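September 13, 2026

**Hand gripper demos, cupboard and tray tasks, first full session in the Waltwood room**

Set up from 9 this morning. The plan was 30 good demonstrations of the tray task and as many of the cupboard task as we could fit in after lunch. We got 28 on the tray and 20 on the cupboard. The cupboard number is lower than I wanted, but most of the lost time was on mapping and not on the demos themselves.

Order of work for each block, as we ran it:

1. Charge check, wipe the lens, wipe the jaw tips.
2. Slow mapping pass of the room with the gripper held at chest height.
3. Open and close the jaws fully, five times, for the width calibration.
4. Demos, one person at a time, everybody else out of arm's reach.
5. Copy off, replay a few at double speed, note the bad ones by hand.

Step 2 gave us trouble. The first map drifted when I turned toward the big glass door. The tracker picks up the ceiling lights in the glass and treats them as real points, so the far side of the room ends up bent. I redid the pass keeping the glass at the edge of the view and going back to the marker on the white partition between turns. That held. The second map closed to within a couple of centimetres, good enough for the tray and borderline for the cupboard handle.

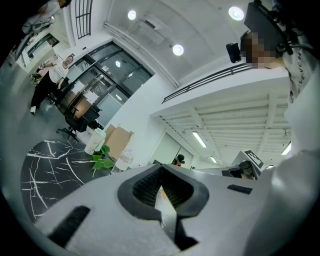
**Ludger Mühlbauer**
Teaching and demonstrations, Podirura bench

Notes on the tray task. Pick up the cup, set it on the tray, let go, back away. It sounds like nothing, but everyone does the last part differently. I open the jaws and lift straight up. Carola pulls back toward herself first and then lifts. Both work by hand. When we trained on a mix of the two in January, the arm hesitated over the cup after letting go and sometimes knocked it on the way out. For this set we agreed on straight up, every time, and I threw out the ones where somebody forgot. I'd sooner have a smaller set that agrees with itself.

Speed matters too. People slow down when they know they're recording, then get bored and speed up. My early demos are nearly twice as long as my late ones. I've left them in for now, but tagged by block so we can train with and without.

Grip width: the calibration after lunch came out slightly different from the morning one. I think the jaw insert had shifted when I cleaned it. I pressed it back in and ran step 3 again, and the numbers matched the morning. The check goes before every block from now on, including after a break.

Notes on the cupboard task. Hook the handle, swing the door to about halfway, let go. The trouble is the wrist. A person will happily roll the wrist well past what the Söderlund arm can do, and you don't feel it as odd while you're doing it. I ran the reach check on the first few and 3 of them were outside the joint limits at the end of the swing. After that I stood further to the left and walked back with the door as it opened, keeping the wrist fairly flat. No more limit failures for the rest of the block.

It's tiring, though. The gripper gets heavy on an outstretched arm and my hand was shaking a bit toward the end. You can see it in the replay as a small wobble just before contact. Swap people sooner next time, and no long blocks on the cupboard.

Remote control comparison. We did a short run of the tray task on the leader arm as well, same cup, same tray. The motions are always reachable, which saves the checking afterwards, but each one takes far longer and the approach to the cup is jerky. Carola was better at it than me. For the tray I don't see a reason to go back to it. For the cupboard I could be talked into it, at least for the swing.

Odds and ends:

- The Folance logger dropped its connection once in the cupboard block. The file was saved up to the drop. I deleted that demo and did it over.
- Keep people still during the mapping pass. Walking around during the demos doesn't seem to hurt the tracking once the map is fixed.
- Tape marks for the tray are down on the table. Please don't peel them up. I want to shift the tray on purpose in the next set and need the original position to measure from.
- File names use the block letter first, then the task. The morning ones were named the other way around and I've fixed them.

Still to do: train on the tray set alone and try it on the arm before recording any more. If it still hangs over the cup after release, the problem isn't the mixed demos and I'll look at the delay between the camera and the jaw signal. I haven't measured that delay since the cable was changed.

Carola Kleinschmidt has the cupboard files and is going through them for the wobble. She'll add her list of rejects under this entry.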